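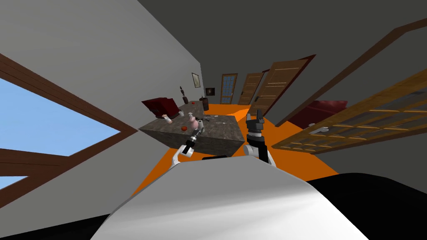

Stone table with pink vase, rendered view.

Thursday, August 27, 2020
Wiston workshop, glaze bench
Entry by Deepak Rana. Copy to Vandana Jaiswal.

Subject: pinholing in the Maurya pink glaze, second round of test tiles.

The kiln was opened this morning at 8 and unloaded by the undersigned. The shelves were in good order apart from one drip on the lower shelf, left side, which has been ground back and given a fresh coat of wash. The cones on both shelves had bent evenly, so the difference between top and bottom that troubled the February firing does not appear to be a factor in this one.

The tiles were set out by batch and examined under the bench lamp before anything else was done with them. Results are as follows.

Batch 2, dipped, standard thickness. Pinholes are present over most of the face and are worst along the lower edge, where the glaze had gathered. The color is satisfactory. The surface is unacceptable for any piece intended to hold water.

Batch 3, dipped, thinned with water and passed twice through the fine sieve. Pinholes are fewer and smaller. The pink is weaker, with a gray cast where the body shows through. Vandana considers this color acceptable on the inside of a vessel only. I would not use it at all, but have recorded her view.

Batch 3, brushed. Brush marks remain visible. No further work is planned on brushing.

It was previously assumed that the fault lay in the glaze. That now seems less certain. Tile 328, which was cut from the old Diresberg clay and glazed from the same bucket as batch 2, came out with a clean surface. The remaining tiles were all cut from the new delivery. The Diresberg tile had also been bisque fired on the slower schedule, so two conditions changed at once and no firm finding can be entered. This should have been caught when the tiles were prepared, and the omission is mine.

Discussion with Vandana, before lunch. Her position is that the new clay carries more organic matter and is still giving off gas when the glaze begins to seal over. She proposes a slower bisque, with a hold near the top, and no change to the glaze until that has been tried. I agree with the order of work. I remain of the opinion that the sieving made some difference on its own, and have asked that the sieved portion be kept in a separate bucket - labeled, with the lid on - until the next results are in.

Matters to be settled before the next firing:

Cut new tiles from both clays on the same day and from the same slab thickness. Mark the clay on the back of each tile with the stamp. Pencil marks burned off on several of this round, and they had to be identified from the shelf plan.

Divide each clay between the standard bisque and the slow bisque. Glaze all of them in one session from one bucket.

Wipe the bisque with a damp sponge and leave it overnight before dipping. Dust was noted on some of the tiles in this round and may have contributed.

Include one upright form for each clay. A flat tile shows very little about how this glaze runs at a shoulder or neck, and the finished ware is to be round-bodied.

Materials. The Nesero frit is down to the last bag. Vandana has written to the supplier and has not yet had a reply. The tin oxide is sufficient for the present. The small scale was reading high at the start of the week and was checked against the brass weights; it is now correct, but it should be zeroed with the pan on before each weighing and should not be moved from the slate.

Housekeeping. The sieve used for the pink must not be used for the clear glaze. A trace of stain was found in the clear bucket yesterday and the contents have been set aside for use on test pieces. Both sieves now have colored tape on the handle - red for the pink, white for the clear.

The fan over the kiln continues to rattle on the low setting. It should be run on high until it can be looked at.

Tiles from this round are in the second drawer, wrapped by batch. Tile 328 is on the windowsill and is not to be put away, as it will be needed for comparison when the new bisque comes out.

D.R.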